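Went to the Lernel open day this morning. Posting my notes as a thread while I still remember them. I run a small packing shop, so I was mostly looking at whether any of this could pick up the odd-shaped stuff we handle.

Lernel has the ground floor of the old Toft building. You sign in, get a sticker, and go around in groups of 10. My group had a lot of people from food and a couple from a print shop. The tour was supposed to take an hour and ran over.

First stop was a conveyor cell called Monari. It sorts small boxes by label. They ran 100 boxes through it while we stood there and it rejected 2. Both had torn labels. The operator put them back by hand and moved on.

Good machine, but no use to me. Our things don't come in boxes until we put them in boxes.

Second stop was the gripper room, and that's the reason I went. The project is called Kemau. A person works a hand-held gripper through a job, and the recordings are used to teach an arm the same job later. They do it at ordinary tables with ordinary objects.

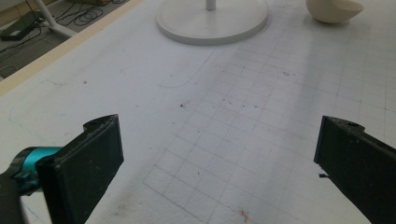
Gripper open over the grid mat, Lernel open day

The fingers have flat pads on the inside. I had expected something closer to a hand. Two fingers and two pads, and the person doing the demo said most of the skill is in how you come at the object.

They let visitors try it. My first attempt I closed too early and pushed the thing away from me. Second attempt was fine. After a few more I stopped thinking about it, though my wrist was sore by the end. I asked if the staff get that too and was told they take turns.

The pads are scuffed and the mat has stains and specks on it. I liked seeing that. At trade shows everything has been wiped down and you can't tell if it has ever been used.

Someone asked how many demonstrations they need for one task. The answer was that it depends on the task, and that the simple one we tried had 42 so far and they were still adding. No promise about when it would be enough.

I asked about soft packaging, bags mainly. They said bags are hard and they have only started on them in June. Fair enough. I would take that over a sales pitch.

Last stop was the arm itself, behind a guard rail. It picked up a plastic cup and set it down on a tray. Then it missed the next one and they had to reset it. The reset took longer than the pick.

Price came up, of course. Monari you can buy now. Kemau is not for sale and they wouldn't give a number or a year. They took my card and said they may want sample items from small shops to practice on. I said I could send a crate.

Practical stuff if you go to the next one: parking is behind the building, the entrance is on the side street, and the gripper room fills up fast. Ask for that one first. Coffee is free. Wear shoes you can stand in.

Will add to this thread if they take me up on the crate.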